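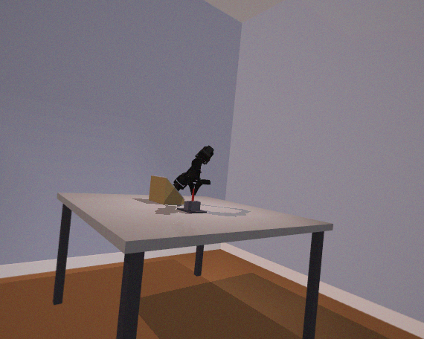 Several readers of last term's notes asked why the planner should be run in simulation at all when the arm in the Tarkau laboratory is free most afternoons. The answer given in August still applies. A simulated trial can be repeated from the same starting state, and a planning error costs only computer time.

Unit 4. Motion planning near contact
Revised Apr 9, 2021

Students will use the Urkden planner with the Bustos simulator. The peg, the block and its base plate, and the yellow wedge are loaded as separate collision bodies. The wedge is to be treated as a fixed obstacle.

Required work:
1. Plan a path for the arm that keeps every link clear of the wedge.
2. Limit the planner to 3000 samples per query.
3. Run 40 queries with different random seeds and record each failure.
4. Plot path length against planning time.

A query that exceeds 900 ms is recorded as a failure. Reports are submitted through Wumulau and may not exceed 400 words, excluding plots.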